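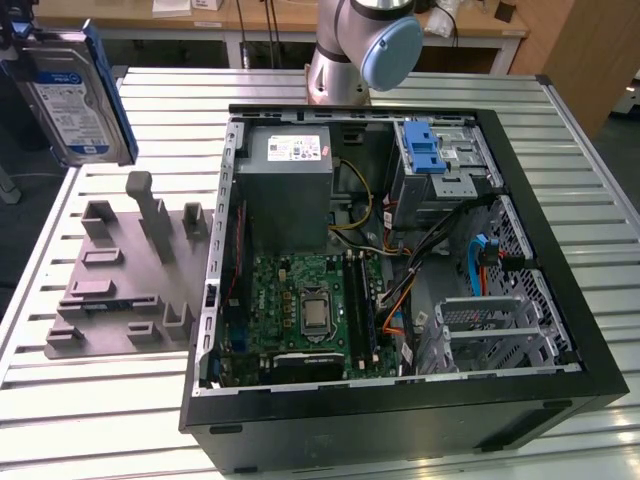 Setting Up the Teardown Cell at Erby

The cell at the Erby recycling site in Wirndale has one arm, one table and one job: take desktop computers apart far enough that the parts worth keeping can be sorted. It has been in service since July. Most of the work it needs is on the table, and very little of it on the arm.

A tower goes in on its side, panel off, interior up. The side panel is removed by hand before loading. Technicians tried giving that step to the arm and gave up after a month of bent panels.

Next to the computer sits the fixture plate, a gray 3D-printed part with sockets, slots and short posts at different heights. Parts taken from the case are set down there in a known position. A hard drive that lands two degrees off will still go into a bin, but it will not scan, so the pocket walls are printed with a slight taper to pull it straight. The plate is on its 18th revision. A new one prints overnight and costs little, and the old one is cut up for test pieces.

Plates wear at the pocket mouths first. The check is made with a gauge block every 2,000 cycles. If the block rocks, the plate is changed. Posts are checked by eye for cracks at the base, where the layers tend to split.

Changing a plate takes roughly 5 minutes. Bolts are tightened in a cross pattern by hand, then with a driver. After that the arm touches off on 2 reference points and the offsets are saved under the plate number. Skipping the touch-off is the most common cause of a bad shift. The arm will run on the old offsets without a fault and set every part down slightly wrong.

Cables cause more stops than anything else. A drive that still has its SATA lead attached will come up a short way and then pull the case with it. The controller, an Erkberg unit, watches the load on the wrist and stops the lift when it climbs too fast. The limit was set high at first, and cases slid on the slats. It is now low enough that a tight bracket can trip it, which the site accepts.

Gripper pads are wiped at each shift change and replaced when the surface turns shiny. Slats are brushed clear of screws at the same time. A single loose screw under a case tilts it enough to spoil a pick at the far side.

The next plate revision moves the drive pocket closer to the arm to shorten the carry. Printing is planned once the current gauge check comes due.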